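Kallow Offshore Well Log Set

Kallow is a cleaned-up collection of well logs from the Bellamy field, and we're really happy to finally have it in one place! It covers 230 wells, each with gamma ray, resistivity and density curves resampled to the same depth step (the old files used 5 different ones, and two of those weren't written down anywhere).

Files are plain CSV, one per well, plus wells.csv for locations and total depths. Depths are in meters below the rig floor. Missing readings are left blank, so please don't fill them with zeros before plotting. 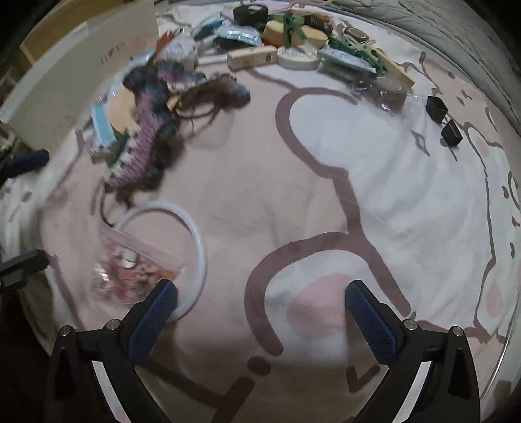 A user from the Zuvuvville mailing list wrote that the density curves in the northern block looked shifted against gamma ray, and asked whether we had matched them by hand. We had, for 13 wells, and they're now flagged in the depth_edit column. Great catch, and it made the whole set better.

Known gaps

- Mud weights are missing for most of the early wells.
- Well 479 has two runs that overlap. Both are kept.
- No production data yet. Flirkomden is sorting through the monthly volumes and we hope to add them in October!

Loading

Any CSV reader works. Read the well ID as text or you'll lose the leading zeros.

Last updated 11 August 2024

Shares: 13 | Comments: 5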